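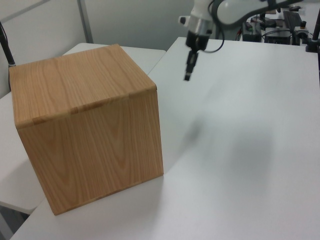
Vol. 12, No. 5

Gripper cable fault stops box-handling trials at Fevstead

Trials of a ceiling-side robot arm at the Fevstead handling laboratory were halted in October after the gripper closed without a command while the arm was moving above the work table. The fault was traced to a damaged conductor in the cable that serves the gripper. No one was hurt. The laboratory published its fault report on 19 December 2024 and has cleared the cell to run again at reduced speed.

The arm is used to test how a narrow two-position gripper approaches rigid boxes of the kind shipped by small furniture makers. The standard test piece is a large wooden box with finger-jointed edges, set down on a white table. The arm comes in from overhead, lowers the gripper beside or over the box, makes contact, and withdraws. Each pass is logged by the cell controller along with joint position, motor current and the state of the gripper.

According to the report, the fault occurred on cycle 2585 of a planned endurance run. The arm had finished a withdrawal and was moving sideways with the gripper open. The gripper closed, opened and closed again within 600 milliseconds. The controller had sent no command during that time. It raised a state mismatch alarm, but the alarm had been set as a warning only, and the arm carried on to the end of its programmed move before an operator pressed the stop.

"The arm did what it was told. The setting was ours," said Ermelinda Quintela, who leads the laboratory. "A mismatch between commanded and reported gripper state should end the move. It now does."

The box was found with a shallow mark on one panel. Inspectors could not tell if the mark dated from the fault or from earlier contact tests, and the report draws no conclusion from it. The box was taken out of the test series and a second one of the same pattern put in its place.

Cable routing

The cable leaves the wrist in a free loop and runs back up to the arm. That layout gives the wrist room to turn, but the size of the loop was not written down anywhere in the cell's setup sheet. When the gripper was changed in the summer, the cable was refitted with a tighter bend than before. Over repeated wrist turns the bend worked against the connector housing. One signal conductor broke inside its jacket, where it could not be seen, and made contact on and off depending on wrist angle.

Kadri Rebane, who carried out the electrical checks, found the break by holding the arm at fixed wrist positions and measuring the line at each one. The signal was clean through most of the range and dropped out over a span of 5 degrees near one end. The same span was crossed on every sideways move in the test program, so the conductor had probably been failing for some time before the alarm was raised.

A search of the logs supported this. Short dropouts appeared on the gripper line well before the fault, first singly and then in groups. They were below the length needed to trip the alarm and had been filtered out of the daily summary. Rebane's note recommends that filtered events be counted and the count shown, even where no single event matters.

The gripper's own control board also played a part. On losing the signal it did not hold its last position. It went to its default state, closed, and reopened when the signal returned. This is how the board is set when delivered, and it can be changed in the setup menu. The laboratory had left it as it was.

Changes made

The cable has been replaced with one rated for continuous flexing, supplied by Sequeira, and the loop is now set with a gauge whenever the gripper is refitted. The setup sheet gives a minimum bend radius and requires a slow turn of the wrist through its full range, with the line monitored, before any program is run.

The mismatch alarm is now a protective stop. The gripper board has been set to hold position on loss of signal. The laboratory considered a spring brake on the fingers but rejected it on weight.

Cable life is to be tracked by cycle count. The cable will be inspected every 1000 cycles, with a resistance check at three wrist angles. Quintela said the interval was a cautious first figure and would be reviewed once enough readings had been taken to show a trend.

The report also deals with access. During the October run an operator had been permitted to reach in and straighten the box between cycles with the arm paused but still powered. The operator was clear of the table when the fault occurred - the log and the operator's statement agree on this - but an uncommanded closure during a reach-in could have trapped a hand. Straightening the box now requires gripper power to be cut at a separate switch, and the program cannot resume until the switch is reset from outside the cell.

A second site at Tarniseck, which runs the same arm and gripper under the Holivness handling project, has been sent the findings and asked to check its cable loops and board settings. One arm there was found with the board still in its delivered state. Its cable tested sound.

The endurance run at Fevstead will be restarted from zero. Results from the earlier cycles will be kept for the cable study but will not count toward the gripper's wear figures.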